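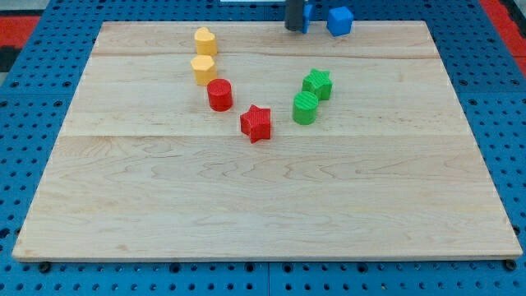
Section 4: Oiling a wooden board for the first time

I've been using Clurkon board oil for years, and this is the way I do it at home. It's a slow job with very little work in it, so start in the evening and let the oil soak in overnight.

Before you start

You'll need the oil, two clean cotton rags, a sheet of fine sandpaper and something to stand the board on. I use 4 bottle caps, but anything small that keeps the wood off the table will do. Wash the board with warm water and a drop of dish soap, dry it with a towel and then leave it standing on its side until the next day.

Note: If you bought the Naciri kit, the sandpaper is tucked under the cardboard tray. I threw mine out with the box the first time!

Steps

1. Sand lightly, always along the grain. You're only knocking down the fuzz that the washing raised, so a minute or two per side is plenty.

2. Wipe off the dust with a dry rag. Get into the corners and along any seams where planks are glued together, where it likes to hide.

3. Pour a puddle of oil about as big as a jar lid in the middle and push it outward with the rag. Go on adding oil until the whole face looks shiny.

4. Do the edges next, and be generous with the end grain. It drinks oil like nothing else, and on my old Jarncombe board I had to go over it 3 times.

5. Flip the board, set it on the caps and oil the other side. Even if you never cut on that side, do it anyway – a board oiled on one face only can start to cup.

6. Leave it overnight, then wipe off whatever is still sitting on top. If it feels sticky, keep wiping with a fresh rag.

7. Repeat the whole thing the next evening, minus the sanding.

Caution: Don't use olive oil or sunflower oil. They go rancid and the smell is awful.

Caution: Check the label on your oil before you toss the rags. Some kinds can heat up by themselves in a balled-up rag, so I lay mine flat outdoors to dry whatever the bottle says.

Keeping it up

I do mine again when water stops beading on the surface. For the hard wax version (Clurkon 706), the steps are different, so skip ahead to Section 5.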